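The Vegetable Box Will See You Now

On the guilt, the glory and the kohlrabi of a year eating by subscription

May 11, 2023

My first box came in March, when very little grows in Bravdale except onions and resentment. I had signed up with Flilgate, a delivery outfit that promised to "reconnect" me with the seasons. The seasons, at that point, were offering turnips. I ate turnips mashed, roasted and once, in a low moment, grated over toast.

Eating locally sounds like a diet until you try it, at which point it becomes a filing system. The box costs $38 and arrives whether or not you have finished the last one. By the third delivery my crisper drawer was so full it had to be closed with a hip.

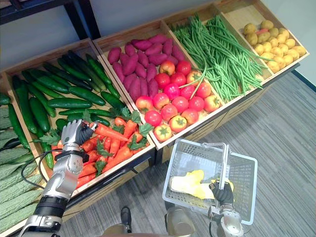

Cucumbers and leafy-topped carrots share a display with bitter gourds.

The idea is hardly new. My grandmother ate what was nearby because the alternative was eating what was far away, and she didn't own a car. She would have been baffled by the newsletter that comes with each box, which runs to 1000 words and once described a leek as "honest."

Still, people are signing up. Flilgate now packs 3000 boxes a month, and a rival called Purba has moved into the neighborhood with a cheaper box and a smugger font.

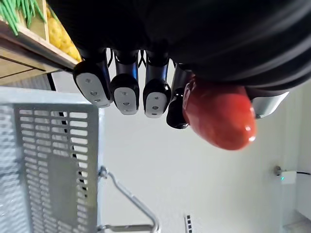
I tried Purba for a few weeks, out of what I told myself was journalistic duty. The greens were better. The potatoes came wearing most of a field. There was also a root I couldn't identify, and I moved it around the kitchen for days, the way you do with a letter from the bank, before putting it in soup.

Soup is where all of this ends up, by the way. I now own five soup pots – well, three pots and two buckets with ambitions.

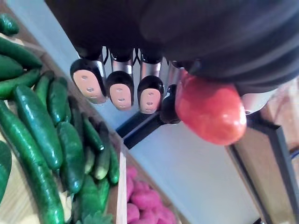
What surprised me was the swapping. On my street the unwanted items travel from porch to porch, mostly at dusk. Chard goes out and beets come back. The café on the corner, Gundik, has a crate by the door where anyone can leave extras, and it has become a fairly accurate poll of what the town can't stand. Fennel is losing badly.

I have kept the subscription, mostly for the carrots. They taste like carrots, a low bar that the supermarket bag has been walking under for years. I have even stopped peeling them, which my newsletter would call a journey and I would call laziness.
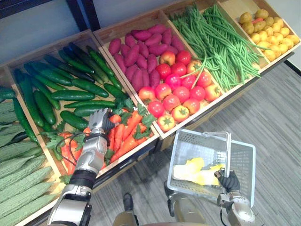
Reaching into the carrots, with a white basket at the ready.

The next box is due tomorrow. The email says to expect kohlrabi, "back by popular demand." I would like to see the paperwork on that.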